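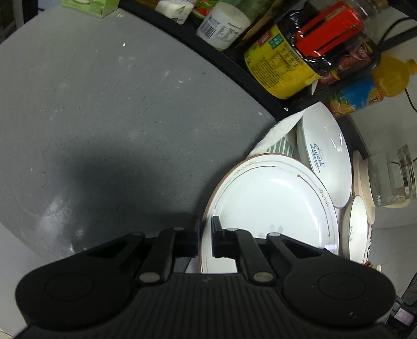 Sorting the plates, part two

In the last post I said the dinnerware would be dealt with before the end of June, and most of it now has been. The short version is that I own more patterns than I own place settings, and none of the patterns is complete.

The mixture came from three households. The white plates with the thin brown rim were Delwyn Fairweather's, handed over when she moved into the unit. The one with "Sweet" written on it in blue cursive came in a box with them, and I don't think she bought it either. The green-rimmed dish with the leaf is mine, from a second-hand shop on Barkley Street. The rest turned up over the years from people bringing food and leaving the dish behind.

For sorting I wash everything and stand it on edge on the counter, with a white towel along the back and the green and white striped cloth underneath. Flat stacks are more compact but you can't see the rims, and the rim is where the damage is. Standing up, each plate can be pulled forward, checked and put back without lifting anything else. They do slide if the first one is set too upright. I lean it well back and let the others follow the same angle.

The check goes like this. Hold the plate by the rim near a window and turn it once. Look for chips on the outer edge, then tilt it until the glaze reflects and look across the centre for knife marks and crazing. Grey knife marks are mostly metal left behind by cutlery and will usually come off with a mild abrasive paste. Crazing won't. Anything with a chip you can feel with a fingernail goes out, because it will get worse in the dishwasher and it scratches whatever is stacked under it.

Then tap it with a knuckle. A sound plate rings and a cracked one gives a dull click. I was sceptical about this until Periklis Raptis did it with two plates of mine that looked identical. One of them came apart in the sink a week later.

The brown-rimmed pattern is worth a few more words as I've had an email about it. It has an inner ring of fine brown lines with small curled ornaments, a bit like handwriting. Bogdan Walczak asked whether this sort of decoration is under or over the glaze. On mine I believe it is over, on the evidence that I can feel a very slight ridge with a fingertip and that one of the older plates has lost a section of the ring where it used to rub in the rack. Over-glaze decoration doesn't like hot cycles or strong detergent. I've moved these to hand washing only, which has slowed things down and made me use them less. I'm not sure that counts as preservation.

Storage is the part I got wrong the first time. I had put the plates in the upper cupboard by size, largest at the bottom, which is tidy and means lifting 7 kg of ceramic to get at a dinner plate. They now live in the lower cabinet in two low stacks, dinner plates in one and everything smaller in the other, with a sheet of felt between each pair. The felt is 300 gsm, cut into circles about the size of the plate's foot. Thinner felt bunches up. I tried paper towel first and it sticks if there is any damp left on the foot ring, so let the plates dry for at least 20 minutes before stacking them.

The oddments are still a problem. The pale beige round dish matches nothing and is the one I reach for most, as it holds toast and half an orange without either rolling off. It stays. The Sweet plate reads as oval when it's standing among the others and takes up more room in a stack than it should, so it may end up on its edge at the side of the cabinet. I considered a wire divider from Hamdan but the slots are too narrow for anything with a deep rim. If anyone has used the Mikari one, I'd like to know the slot width, measured, please. The listing only says "standard".

Still to do: the bowls, the lids with no bottoms, and the grime on the grey countertop. The speckle hides it very well until the light comes in low, at which point you can see every spot. Dish soap on its own doesn't shift it. I'm going to try bicarb and a soft brush on a small patch near the back first and leave it overnight.

Noémie Ouellet has asked for any spare side plates for the hall kitchen at Irnholm. There are five.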